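Drink dispensers and a pair of robot hands: what we learned in our serving kitchen

If you do buffets, church suppers, family reunions or a big office breakfast, you already know that the drinks table eats up a person. Somebody has to stand there, pull the lever, hand over the cup, wipe, repeat. I have been that person for most of my adult life, so when Taltum offered a rental of their two-armed serving robot to small halls like ours, I said yes before I had finished reading the page!

We had it from early June, on the plain monthly plan, and I kept notes the whole time on the back of old menus. These are the tips that came out of those notes. Most of them are good for any drinks table, robot or no robot, and a few are only for people thinking about renting one.

Start with the dispensers, not the robot

The people at Taltum will tell you the arms can work with almost any tap. Maybe so, but I would pick your dispensers carefully anyway. What you want is a spout that stands well up off the tray, with room for a whole hand to get in and out again. Our old urn has a tap so low that I skin my own knuckles on it, and the robot did no better than I do. It would go in, nudge the urn, back off and start over. Very polite, very slow.

Put each dispenser on its own tray with a raised lip. I used to line up three urns on one long sheet pan and it looked tidy, but one drip from the end urn and the whole pan had to come out. With separate trays you lift one, empty it and set it back, and the other drinks keep going. Buy a spare grate if the maker sells them. The slots hold onto sugar like you would not believe, and it is so nice to drop in a clean one and leave the sticky one to soak in hot water and baking soda until the end of the night.

Mark your spots

This is the best tip I have for anyone renting. Once the trays are where you want them, put a little piece of masking tape on the table at two corners of each one. Hendrik Martens, who set ours up, did it without saying a word and I thought he was being fussy. Then we moved everything for a wipe-down, put it back by eye, and spent ten minutes wondering why the cups were landing crooked. Tape fixed it. (Painter's tape also works and comes off cleaner, but it curls if it gets damp.)

A plain white table is easiest to keep honest, too. You see a coffee spot right away and can get it while it's fresh. If one does dry on you, lay a warm wet cloth over it and go do something else for a bit, then wipe. Scrubbing a dry spot with a rough pad will dull the surface, and then it grabs every stain after that.

Cups: go ribbed, go a little stiff

I tried four kinds of cup. The very thin smooth ones are fine for people, who loosen up when they feel the sides give, but they made me nervous in a machine's fingers. Ribbed clear plastic was the one I settled on for cold drinks. It has some bite to it, it holds its shape, and clear is handy for everybody because you can tell from across the room how full it is. For hot coffee, use a proper hot cup with a sleeve. Please don't put anything steaming in thin plastic!

Fill to a bit over half. I know it feels stingy. But a cup that gets carried, set down, picked up by a guest and walked across a room needs space at the top, and you can always come back for more. We asked for that setting on the first afternoon and never changed it. 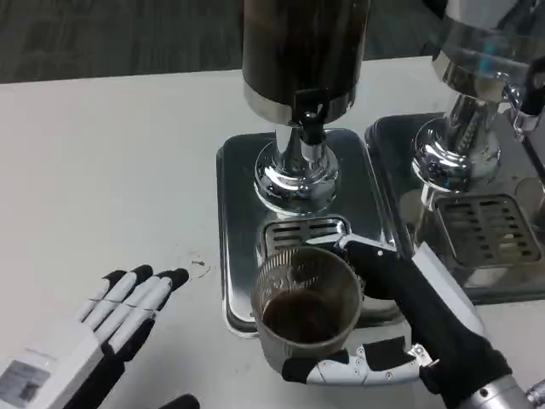

Fenna Willems wrote to me that she wouldn't want the fingers touching the rim at all, and that in her kitchen the cups would go into a holder first and the robot would only move the holder. She runs the arms at a lunch counter and says the holders slow things down a little, but she sleeps better. I think it's a fair point, Fenna, and I've since asked Taltum whether the grip can be taught to stay low on the cup. They say it can, with another setup visit. If you're renting, bring it up before the first visit and save yourself the second one.

Keeping the hands clean

The fingers are where the work is. There are little screws and joints all along them, and syrup will find every one. What worked for me:

Wipe between batches with a barely damp microfiber cloth, moving from the wrist toward the fingertips.

Use a soft baby toothbrush, dry, for the joints. Do it with the power off and the arms parked.

Never spray anything right at the hand. Spray the cloth, then wipe.

Check the pads at the end of the night. If they feel tacky, wipe again with plain water on the cloth and let them air dry before you cover anything.

Ask your rental company which cleaners are allowed and write the names on a card by the sink. I taped ours inside the cupboard door next to the dishwasher chart.

Have a parking place

Teach everyone in the kitchen where the idle hand rests and keep that patch of table clear. No napkins, no stir sticks, no phone. We lost a whole sleeve of lids to the floor the first week because I'd set them right in the way - entirely my fault, and rather funny at the time.

What it cost and whether I'd do it again

Our month came to $1,090, plus $90 for the setup visit. In that month we served 2,000 cups, and I got to eat my supper sitting down at the same table as my guests, which I had forgotten was a thing people do. It is slower than I am when I'm in a hurry. It doesn't chat with the kids, and it needs somebody nearby who can refill the tanks and swap a tray. For a hall that serves once a month it's too much money, and I'd tell you to buy a second dispenser and recruit a teenager.

For us, with something on nearly every evening in summer, I loved it. Seeing those hands close around a cup still makes me grin! We've booked it again, and next time I'm going to try it with iced tea and lemon slices - seeds strained out first, or they'll block the valve.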